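How a School Club Teaches a Robot to Set the Table

At Prollwood Middle School, students in the Magesa Robotics Club are preparing for the Tadix Challenge. The Challenge is a contest for student teams. Each team must teach a robot to do an everyday job, such as sorting socks, watering a plant or setting a table. The Magesa club chose table setting. This page explains how the students do their work and introduces some of the words they use.

What does it mean to teach a robot?

A robot does not learn the way a puppy or a person does. It has to be given instructions, and there is more than one way to provide them. In the first way, a person writes a computer program that lists every move. This works well when each object is always in exactly the same spot. It works poorly when a cup has been moved a little to the left.

In the second way, a person shows the robot what to do, many times over. Each showing is called a demonstration. A computer stores the demonstrations and looks for patterns in them. With enough practice examples, the robot may be able to handle a cup in a place it has never been before.

The club uses the second way. By the end of June, its members had recorded 1,103 demonstrations.

What happens at a practice session?

The club meets in the Jarkine Room at 3:30 in the afternoon. Students work in teams of 2. One student performs the task while the other keeps the notebook and says when to start and stop. After seven demonstrations, the partners trade places.

Before each demonstration, the objects are put in new positions. The notebook keeper writes down whether the task was finished, and also records mistakes. A dropped spoon is marked as a dropped spoon - the team leader then decides whether to keep that recording or remove it.
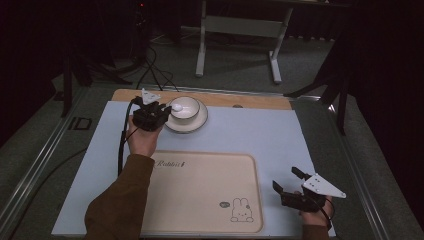 Grippers are tools that open and close to hold things, much as your thumb and finger do. A robot's gripper cannot feel a cup the way your hand can, so students must learn to work slowly and with care. The person giving a demonstration holds one gripper in each hand and uses them in place of fingers. A small spoon lying inside a cup, with a saucer underneath, makes a good challenge, and so does a flat tray like the one with the white rabbit drawn in its corner. A tray has a low rim, and the student must decide where to take hold of it. Try this at home with a plastic cup and a pair of kitchen tongs. Move the cup from one side of a table to the other, then try again with your other hand.

How is the robot tested?

Later, the club's robot attempts the task without help. Students may not touch it during a test. In the Tadix Challenge, every team receives three tries, and the judges keep the best score. Points are given for placing each object correctly and for leaving nothing tipped over.

Words to know

Demonstration: one complete showing of a task.
Gripper: a tool that opens and closes to hold an object.
Program: a set of instructions that a computer follows.

Students in grades six through eight may join the Magesa Robotics Club. Permission forms are available at the Prollwood school office and must be signed by a parent or guardian.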